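Bin liners and small bins: frequently asked questions
Drindadton Shared Offices, Arnden building
Last updated 24/05/2026

Who changes the liner in the bin at my desk?
You do. The cleaners empty the large bins in the kitchen and the corridor each evening. Desk and meeting room bins are looked after by whoever uses the space.

Where are the new liners kept?
In the second drawer under the kitchen sink, next to the dish cloths. There is a spare carton in the Rivberg store room. If the drawer is down to its last roll, bring one across and put the empty core in the cardboard recycling.

Which liner goes in which bin?
Yellow for the small bins, black for the large ones. The yellow liners come from Bilgin and are sold for bins up to nine litres. They are thin, so please don't use them for broken glass or anything sharp.

How do I fit a liner?
Stand the empty bin upright on a table or the floor. Rub the top of the bag between your fingers until it opens, then shake some air into it. Lower it into the bin, push the bottom down with your hand and fold the loose edge outward over the rim. Work your way around so there is a bit of overhang on every side.

The bag keeps slipping down inside. What am I doing wrong?
Usually there is air trapped underneath. Lift one side, press the bag down and fold that side back over. If it still slips, gather the slack on one side and tie a small knot in it – the bag will then grip the rim.

Does it matter if the bag looks bunched up at the top?
No. As long as the edge is over the rim and the opening is clear, it will do the job.

Can I put the bin on the desk while I change it?
Yes, if the bin is clean underneath. Wipe the desk afterwards and put the bin back on the floor. Keep it away from the cable hole if your desk has one. Small rubbish falls through and is a nuisance to get out.

How often should the liner be changed?
Twice a week for desk bins, or the same day if there has been food in it. A bag with only paper in it can be tipped out and used again.

Can soft plastics go in the yellow liner?
No. The yellow liners go to general rubbish. Soft plastics have their own tub by the back door, and used batteries go in the jar at reception.

How many liners do we go through?
We used 3,270 last year, up to the January stocktake. Reusing clean ones would bring that down.

The bin itself smells or is cracked. What now?
Rinse it in the cleaner's sink with warm water and a little detergent, and let it dry before putting a new bag in. For a cracked bin, leave a note at reception with your desk number. Replacements are kept in room 46. 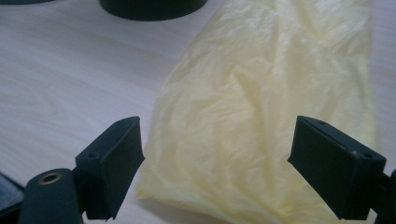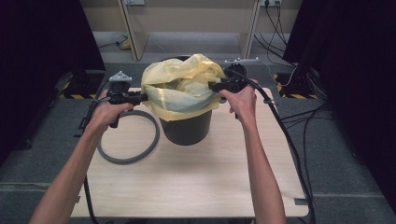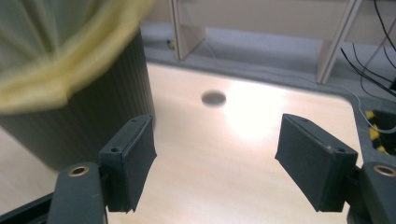

Yellow liners for the small bins, on a light wooden tabletop.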